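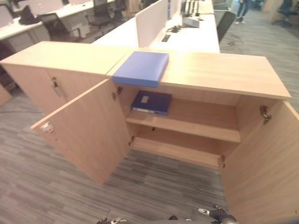 Schranktüren, die nicht mehr richtig schließen

Letzten August habe ich mir endlich die Türen vorgenommen, die bei uns schon ewig schief hingen. Ich hatte mich so daran gewöhnt, beim Zumachen kurz mit dem Knie nachzuhelfen, dass es mir gar nicht mehr aufgefallen ist. Meiner Schwester schon ... Und was soll ich sagen, die meisten Türen waren mit einem Kreuzschlitz-Schraubendreher in ein paar Minuten wieder gerade!

Bei den üblichen Topfscharnieren gibt es zwei Schrauben, die man sich merken muss. Die vordere schiebt die Tür nach links oder rechts, die hintere holt sie näher an den Korpus oder lässt sie weiter weg. Immer nur eine Vierteldrehung, Tür zumachen, gucken, weiter. Ich habe beim ersten Mal wild an allem gedreht und hatte danach einen Spalt, durch den man einen Löffel stecken konnte.

Ausgeleierte Schraublöcher

Wenn die Schraube nur noch durchdreht, hilft kein Festziehen mehr. Zahnstocher mit Holzleim einstreichen, ins Loch stecken, bündig abschneiden und über Nacht trocknen lassen – am nächsten Morgen greift die alte Schraube wieder. Für größere Löcher nehme ich einen kurzen Holzdübel. Meine liegen in einer alten Flollon-Dose, zusammen mit allem, was irgendwann mal übrig geblieben ist.
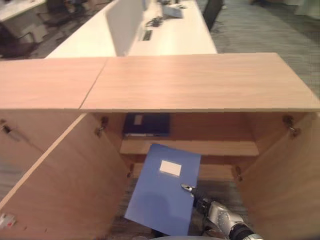

Sveva Marras

Zum Abwischen von Holzflächen nehme ich nur lauwarmes Wasser mit einem winzigen Spritzer Spülmittel und ein gut ausgewrungenes Tuch. Immer in Richtung der Maserung, danach gleich trocken nachreiben, vor allem an den Kanten und dort, wo zwei Platten aneinanderstoßen. Da zieht Feuchtigkeit nämlich am liebsten rein, und dann quillt es auf. Scheuermilch bitte weglassen!

Wer Muff im Schrank hat: ein Schälchen Natron über Nacht reinstellen und die Türen am Tag danach offen lassen (ja, auch wenn man dauernd dagegenläuft). Kaffeepulver geht auch, aber dann riecht die Tischwäsche nach Büro. 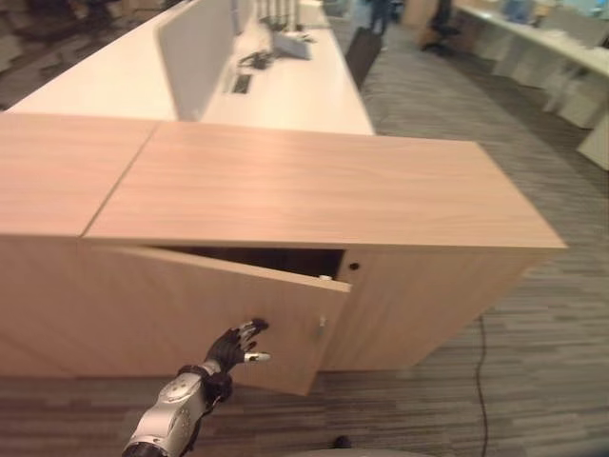

Wenn es quietscht oder klemmt

Kein Speiseöl an die Scharniere, das verharzt mit der Zeit und sammelt Staub. Ein Tröpfchen Nähmaschinenöl auf einem Wattestäbchen genügt völlig. Bei Schlössern, die haken, schabe ich etwas Graphit von einer weichen Bleistiftmine auf den Schlüssel und schließe ein paarmal hin und her – alter Trick von meiner Oma.

Und noch was zum Nachkaufen von Scharnieren: vorher ausbauen und mitnehmen. Ich bin einmal mit der Zahl 37 auf einem Zettel losgezogen, wusste im Laden nicht mehr, was ich da gemessen hatte, und durfte noch mal fahren.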